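Speaker notes: Clearing and resetting shared desks
Yao-tsung Su, 26 May 2020

Slide 1. Title
Give name and team. Mention that the talk covers desks, side tables and the floor between them. Storage rooms are in the second session.

Slide 2. Scope
The survey covered 92 shared desks on two floors of the Vendeck building. Each desk was logged at the end of the day, before cleaning. We logged items by type: cups, bags, clothing, cloths, cables, other. No names were recorded.
Say clearly that "other" was the largest group on the first pass and that we had to split it.

Slide 3. What stays on a desk
Total items logged: 732. Pause here.
Cups and cables lead. Bags come next. Gloves and cloths are fewer, but they stay longest, as people are unsure whether they are clean and leave them for someone else to decide. Our rule is now simple. Any cloth or glove found on a desk goes in the wash bin. It does not go back in a drawer.

Slide 4. Order of work
Cloths first, then cups, then small items, then cables. Wipe the surface last. If the wipe comes before the cables, the cables drag dust back across the top. Move the chair out before starting and do not use the seat as a shelf. Items placed on a chair were missed in 19 resets.
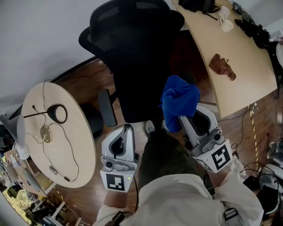 Slide 5. Cables
Two separate problems: cables on the surface and cables on the floor.
On the surface, lamp cords should go through the grommet if the table has one. Many round side tables do. People loop the cord over the top and the grommet stays empty. Check the plug size before promising this will work; the Fasetti lamp plug does not fit the smaller grommet.
On the floor, run cables along the desk leg and then along the wall. Nothing should cross the path of the chair casters. Striped cable is easier to see but it still needs to be routed.

Slide 6. Labels and bins
Skuvbridge bins, one per row. Demchenko labels on the short side so they can be read from the aisle. The earlier labels were on the lid and could not be read once bins were stacked.

Slide 7. Timing
Target is 7 minutes per desk, including the floor. Side tables are included in that figure. Skip the breakdown by row if running late.

Slide 8. Next steps
Repeat the count in November, same desks, same hour. Keep the item types unchanged so the two sets can be compared.
Questions. If asked about personal lockers, refer to the second session.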